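Ullov Opens Registration for the Batinar Family Building Season

Ullov, the company behind the Kanero home learning boxes, announces today that registration is open for the Batinar season, a program of building workshops for children and the adults who live with them. The first workshops start in January and the program will have nine sessions in total. There are 597 places and each place is for one child together with one adult.

25 August 2024

The Batinar season was held for the first time last year, with 392 families taking part. Many of them wrote to us afterwards to ask for the same thing: more time at the table and less time listening. The new program was prepared with these letters in mind. Every session is now ninety minutes long, and the introduction by the workshop leader takes only the first ten minutes of it.

"Parents told us very openly what they liked and what they did not like," says Magdy Saber, Director of Programs at Ullov. "They did not want a school lesson on a Saturday morning. They wanted to sit beside their child and make something, and to have a person near them who can help when the tower is falling for the third time. We have listened to this and we changed the plan of the sessions completely."

The workshops are made for children from four to ten years old. Younger children work with large blocks and simple tasks, for example a bridge which must carry a cup, or a house with a door that is wide enough for a toy animal. Older children receive a drawing from one side only and must decide by themselves how the other sides will look. There is no prize and no ranking. Families may take a break when they need it, and a quiet room is open during all of the sessions.

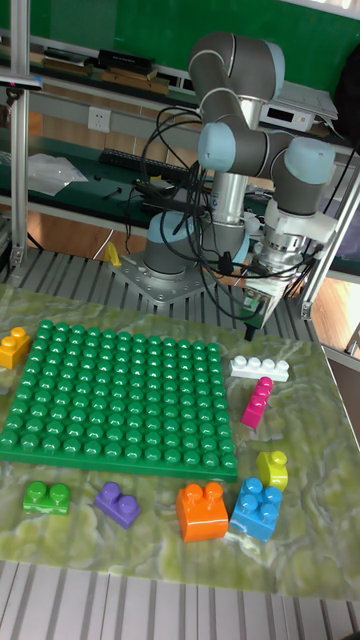

The subjects of the sessions were chosen by Catherine McIver, who leads the education team and worked before as a kindergarten teacher for many years. The season begins with balance and weight, continues with patterns, maps and small towns, and finishes with an open session where each family brings its own idea. The task sheets were written again from the beginning, with shorter sentences and bigger drawings, so that a child who does not read yet can follow them together with the adult.

"Building is a good way for a family to talk," says Catherine McIver. "A child explains why the wall must be here and the father asks a question, and then they try it. I have seen grandparents who came only to bring the child and who stayed on the floor until the end. For me these were the best moments of last year."

The sessions take place in the Farouk building, in two rooms on the ground floor. Both rooms can be reached without stairs. Strollers can be left in the entrance hall, and tea, water and fruit are included in the price. Families are asked not to bring blocks from home, as pieces from different sets get mixed easily and it is difficult to return them to the right owner afterwards. For the open session at the end of the season this rule does not apply.

Ullov will also send 500 free Kanero boxes to families who live too far away to join the workshops. Every box contains the task sheets of the full season, a bag of blocks and a letter for the adult with advice on how to begin. Requests for a free box can be made by parents, schools and public libraries. The boxes are sent in the order in which the requests arrive, and the delivery begins in the same week as the first workshop.

Sherif Morsy, who is responsible for the boxes, explains that the contents were tested during the spring in homes with one child and in homes with several children. "With brothers and sisters it was a different situation," he says. "One bag was not enough, or it was enough but there was a discussion. So now a family with more than one child can ask for a second bag and it costs nothing."

Registration is possible by telephone, by letter or at the reception desk of the Farouk building. A family can register for one session or for the full season. Places which are canceled at least one week before the session are refunded in full, and they are offered to the families on the waiting list.

About Ullov
Ullov develops learning materials and workshops for families with young children. Its products include the Kanero home learning boxes and the Batinar workshop program.

Press contact
Fadwa Abou Zeid, Communications, Ullov
Interviews with the workshop leaders can be arranged on request.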